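4. Filter jugs and the problem of self-reported use

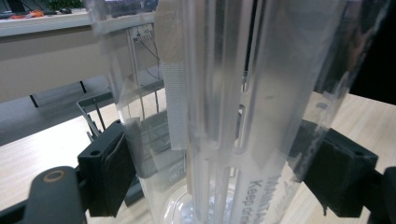 Figure 1. Clear plastic jug with a slotted central column.

4.1 What the earlier surveys claim

The case for household filter jugs as a public health measure rests on a small number of surveys, and it is weaker than its frequent citation suggests. The Feken survey is the one most often quoted. It reached 900 households by mail and reported that most of them used a filter jug every day, changed the cartridge on schedule, and had cut back on bottled water as a result. Of those households, 859 returned a form complete enough to be scored. That is an unusually high rate for a mailed questionnaire, and the authors treat it as a strength. We are less sure. Each household had been given a jug free of charge before the form arrived, and the cover letter, reprinted in the survey's appendix, thanks the reader in advance for "helping us show the benefits of filtered water." It is hard to think of a clearer signal of which answers were wanted.

The questions themselves raise further doubts. Respondents were asked whether they replaced the cartridge "when needed," with no definition of need. A person who changed it once a year and a person who changed it every month could both say yes, and both would be counted as following the schedule. The form never asked for a date, a receipt, or the number of spare cartridges in the house. The claim that cartridges were changed on schedule is therefore a claim about how people see themselves, and we do not think it can carry the weight later writers have put on it.

4.2 Taste, habit and the bottled water question

The Grerkine study is more careful. It used a diary in place of a single form and asked people to write down each drink of water and where it came from. Diaries have their own faults. People fill them in at the end of the week from memory, and they tend to drink more water when they know they are writing it down. Still, the diary pages let a reader see something the Feken form hides: many households that owned a jug went on buying bottles. They drank from the jug at meals and took bottles to work, to school and in the car. If the two sources serve different moments of the day, then a rise in one tells us little about a fall in the other.

The authors of that study nevertheless conclude that jugs "replace" bottled water. Their own tables do not support the word. Bottle purchases did drop over the study period, but the period ended in December, and purchases of cold drinks of every kind tend to drop in winter. No comparison group without jugs was followed through the same months. We asked for the purchase records by month and were told they had not been kept in that form.

Taste is the reason most often given for owning a jug, and here too the evidence is thin. In the Masilela tastings, people preferred filtered water by a wide margin, but they poured it themselves from a jug and drank the tap water from an unmarked glass. When a smaller group was given both in matching cups, the preference shrank to a level that could easily be chance. The second result appears in a footnote. We have not found a later paper that mentions it.

4.3 What can be said

Two points seem safe. People who own a filter jug say they like it, and a fair share of them use it at home. Neither point shows that the water is better for them than what comes from the tap, and in towns where the supply already meets the legal standard we see little reason to expect it. An old cartridge may even be worse than none, a possibility the Brendard review sets aside in one sentence on the grounds that users change cartridges on schedule. The source given for that sentence is the Feken survey.

This circular citing is common in the field. A loose answer on a mailed form becomes a finding, the finding becomes an assumption in a review, and the review is then quoted in advice to the public. We do not suggest bad faith on anyone's part. Household habits are hard to measure, and a form is cheap. But a measure that costs families money each month should be held to a higher standard than this one has been.

In the next section we describe a plain alternative. Cartridges are collected at the end of their use, weighed, and matched to the date of purchase, and no question about habits is asked until that has been done. The method is slow and will miss households that throw cartridges away early. It does not depend on anyone's opinion of their own kitchen, and we would trust its results further than those reviewed above, even from a much smaller sample.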